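Sosthorpe Community Help
Workshop and Automation section

Demonstrating a kitchen task by hand or by remote control: which method should a training group adopt?

Posted by Chou, Thursday

I coordinate the evening automation course at the Sosthorpe adult learning center. Participants are required to show a robot arm a short household task, after which the recorded demonstrations are used to train a control policy. The arm has two fingers and is mounted beside a kitchen counter. The task for the coming term is to lift a slice of bread from a plate and place it in a single-slot toaster.

Two methods are open to us. In the first, the participant takes hold of the arm and guides it through the motion while the joints are free to move. In the second, the participant remains at a desk and operates the arm by means of a smaller leader arm. The course handbook permits either method but gives no guidance on choosing between them. In January we recorded 12 demonstrations by hand guiding, and the resulting policy approached the toaster correctly but released the bread too early, so that it rested across the slot.

I should be grateful for advice on the following points. Is hand guiding suitable where the final placement is narrow? Should the counter be arranged identically for every demonstration? Is it acceptable to retain a demonstration in which the operator hesitated or made a second attempt?

Posted by Tolier

Remote control. We tried both and would not return to hand guiding for anything with a slot in it. Make sure the leader arm is calibrated before each session.

Posted by Jadwood Training Office

The Jadwood program has used both methods for several terms, and the following reflects our present practice.

Hand guiding is appropriate for teaching waypoints and for tasks in which the arm moves through open space. It is less satisfactory for narrow placements. The person guiding the arm feels contact through the hand and corrects for it, and the recording may not show why the correction was made. In addition, the operator's hands and forearms frequently appear in the camera view during training and are absent when the policy runs. Where hand guiding must be used, we recommend recording the joint path first, then replaying it on the arm with the operator standing clear, and keeping the camera images from the replay only. The objects must be returned to their starting positions before the replay begins.

Remote control avoids the second difficulty entirely. Its principal weakness is that most leader arms return little or no sense of force. New operators tend to press too hard at the toaster, or to stop short of it and open the fingers early. The fault you describe is consistent with the latter, although I would wish to see the recordings before attributing it to the method alone. We ask each operator to complete 13 practice runs before any recording is kept. We also ask the operator to watch the camera views that the policy will receive. An operator who looks directly at the counter may rely on details that the cameras do not show.

With regard to the counter, it should not be arranged identically each time.
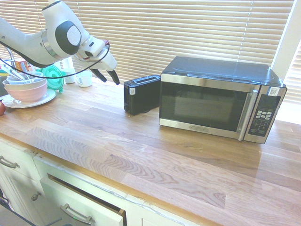 Larger appliances may remain in one place if they will remain there in use, but the plate and the toaster should be moved a little between demonstrations, and the bread should be turned. The starting position of the arm should also vary. A policy trained on a single arrangement will often repeat one path through the air regardless of where the slot is. Dishes and other items that play no part in the task need not be cleared away, provided that they do not obstruct the fingers or catch the cable. Their positions should be changed from time to time as well.

On the question of hesitation, we draw a distinction. A long pause in which the arm is stationary should be trimmed or the recording discarded, as the policy may learn to pause at the same point. A genuine recovery — the bread slips, the operator regrasps it and continues — is worth keeping, if it is labeled and the task is then completed. We do not keep recordings in which the operator abandons the attempt.

As to quantity, 12 demonstrations are too few for a placement of this kind. Our last toaster set contained 101 after review, and that was sufficient for the variation we had allowed. The toaster should be unplugged throughout recording.

Posted by Chou

I am obliged to both of you. We shall move to the leader arm for this task and retain hand guiding for the introductory session on waypoints. The earlier recordings will be kept separately from the new set. I will report the outcome under this entry once the group has completed its practice runs.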